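Cable handling on the two-arm table: the rules we work by

Written by Glykeria Liapis for new operators at Skarano

This page is for people who will run cable tasks on the table with two arms. It assumes you have done the basic safety training with Arvid Holmgren and that you know where the stop buttons are. The general rules of the hall still apply. What follows is only what is special for thin cables and small plugs.

1. Before you start

Clear the table fully. Tools, tape and your coffee go on the shelf behind you. A white table shows a lost screw or a piece of insulation very well, but only if nothing else lies there.

Check the status light on both wrists. The colours are explained on the sheet by the door, and you should read the sheet again even if you think you remember. If a light is off or blinking, do not begin. Call Teodor Pop.

Write the cable batch in the log. For the short black leads we now use Tekov batch 738.

2. Know which cables belong to the arm

This is the point where most beginners make a mistake. Each arm carries its own leads, and from a distance they look much the same as the work cable. Follow every lead with your eyes from one end to the other before the first movement. A lead which hangs in a loop under the wrist must have room to turn with it. If it can catch on the fingers, stop and fasten it again.

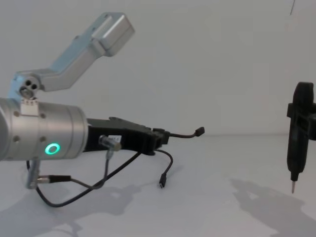

Black cables and a gray lead at the left gripper, with the right gripper at the edge.

Please do not pull a hanging lead to test it. The connectors on the wrist are small and Benjie Aquino has already replaced six of them since January.

3. Speed and distance

When both arms are inside the shared zone, the speed limit is 40 mm per second. Outside the zone you may go faster, but never while a plug is held – a free end can swing further than you expect.

Only one arm moves at a time when the grippers are close to each other. The other one waits. Say aloud which arm you move, also when you are alone. It feels strange for the first days, then it becomes a habit.

4. Presenting the plug

Hold the cable close behind the plug and let the plug point to the open space between the grippers. The rest of the cable should lie or hang without tension. A wide loop is good. A tight loop will turn the plug while you try to hold it still.

The second gripper comes from above, with the fingertip over free table. Keep it there until the first arm has stopped completely.

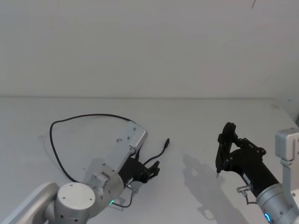
Page last changed: July 26, 2024

5. When something goes wrong

If the cable slips, let it fall. Do not try to catch it with the other arm, and never with your hand. Press stop, wait for both arms to stand still, and only then reach in.

If a plug touches the metal of an arm, note it in the log with the time, also when you see no damage. Holger Sundqvist reads the log every morning and decides whether the plug can be used again.

6. After the session

Move both arms to the parking position, left arm first. Put used cables in the tray marked Tangen and unused ones back in their bag. Questions about this page go to me, at desk 21.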